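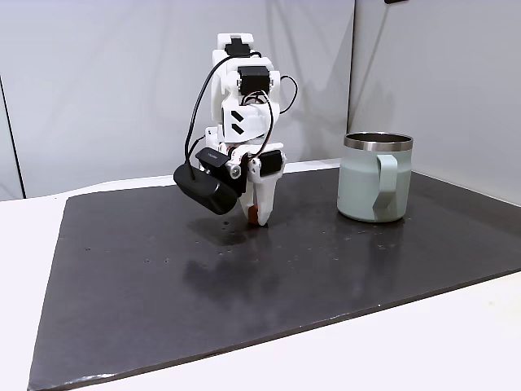
Prolholm opens orders for the Binar, a dark board that gives small things a proper place on the table

Plarkmont, Sep 10, 2023

PROLHOLM, the Plarkmont workshop best known for its plain white tables, has opened orders for the Binar, a large dark board that covers most of a tabletop and makes whatever you put on it much easier to see.

The first run is 3,000 boards. Each costs £80, comes with a five-year guarantee and can be ordered from the workshop or through 12 independent homeware shops, which will have one on show from this week so that people can try it for themselves.

The idea came from a very ordinary annoyance. Prolholm has always made pale tables, and people who own them kept telling the workshop the same thing: they love the look, but small white or clear objects vanish on them. Beads go missing. So do buttons, puzzle pieces and the little plastic caps that come off everything. Some customers had started laying down black card or an old tray before sitting down to mend or sort something, and a few sent in snapshots of what they had rigged up (one involved the back of a chalkboard, and it looked rather good).

"I had been doing it at home for years without thinking of it as a product," said Orlando Bermúdez, who runs Prolholm and designed the board. "I'd put a dark sheet down to repair my daughter's necklaces, then leave it there and eat my breakfast on it. Once we made one in the right size it didn't leave our kitchen. We had to make a second so that I could take it into work!"

The Binar stays out. Most craft mats and cutting mats are made to be rolled up and put away, and the workshop wanted something you could happily leave on the table all week, with a mug on it in the morning and a half-finished model on it at night. It has no grid, no ruler marks and no printed pattern of any kind. Prolholm tried several versions with guide lines and dropped them all. The lines were handy for measuring but they made it harder to spot a pin.

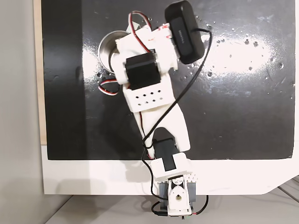 The Binar's glossy black board set into its white panel, with a narrow strip of light wood along the left edge.

The white surround is there for a practical reason as well as a pretty one. When you are working close up, a clear line between dark and light tells you where the working area stops, and things that have been dealt with can be moved across on to the white. Testers took to this very quickly. One household sorted a whole tin of mixed screws that way over a wet afternoon in August, and then asked whether they might keep the board a bit longer.

Colour turned out to be the part people talked about most. The workshop lent early boards to families, a mending group and a model-making club, and asked them to write down what they liked and what got on their nerves. Pale and bright things came up again and again: pastel crockery, wooden toys, thread, sweets, dice. Several people said that ordinary objects looked nicer on it than they did anywhere else in the house, and Prolholm is more than happy to repeat that.

There were grumbles too, and they have been listened to. A shiny dark surface shows dust and fingerprints, and the people who had the board near a window noticed it first. Prolholm now packs a soft cloth with every Binar and suggests a quick wipe before close work. Anyone who does most of their mending under a bright lamp is advised to move the lamp slightly to one side, so that its reflection falls away from the part they are looking at.

"It's a good board and it wants a cloth now and again," said Mr Bermúdez. "I would sooner say so at the start. My glasses are the same."

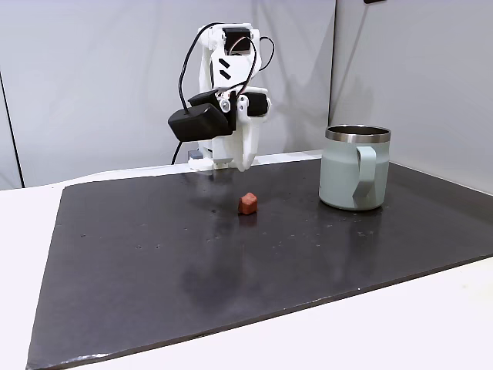
Children's sorting and counting games were the use the workshop had least expected, and they have already shaped what comes next. Reynaldo Dagdag joined Prolholm to look after its work with playgroups, and he spent much of the summer taking boards round to them with a bag of blocks and counters. He found that younger children reached for the pieces more readily when there was plenty of bare dark space between them, and that the smallest pieces were often the favourites. A little reddish-orange cube, the size of a sugar cube or thereabouts, is very hard to miss on black: the light catches its top face and leaves the sides darker, so even a plain block looks solid and worth picking up. Small pieces do of course need an adult close by with very young children, and the playgroup leaflet says this on its first page.

"The children don't care about the finish or the edges," said Mr Dagdag. "They want to know what's on it today. I put down one block and I had a queue."

He is now putting together a set of simple games to go with the board, all using things that families are likely to have in already. The leaflet will be free to download and can be used with any plain dark surface, whether or not you own a Binar.

Delivery is being handled by Herath, the local carrier that has moved Prolholm's tables since the workshop opened. Boards travel flat, in a card sleeve that can be sent back and used again. Herath's drivers helped to work out the sleeve, which went through a good many versions – the early ones were very difficult to get up a narrow staircase – and the final one has a cut-out handle on each long side.

The board can be ordered on its own, for laying on a table you already have, or set into the white panel. People who already own a Prolholm table can ask for it to be fitted at the workshop, and those visits are being booked now. Fitting is free for tables bought this year. For older tables the workshop will need a quick look first, as the tops have changed a little over time, and a clear photograph of the underside is usually enough.

An open afternoon will be held at the Plarkmont workshop later in the season, with boards laid out for mending, model-making, jigsaws and play. Visitors are warmly encouraged to bring whatever they are in the middle of. Tea will be provided, and yes, you may put your mug on the Binar.

ENDS

Notes to editors

Prolholm makes tables and table fittings in Plarkmont. The Binar is its first product for use with tables made by other firms.

Review boards are available on loan. Requests for loans, interviews with Orlando Bermúdez and visits to the workshop should go to the Prolholm press desk. Questions about playgroup sessions should be marked for the attention of Reynaldo Dagdag.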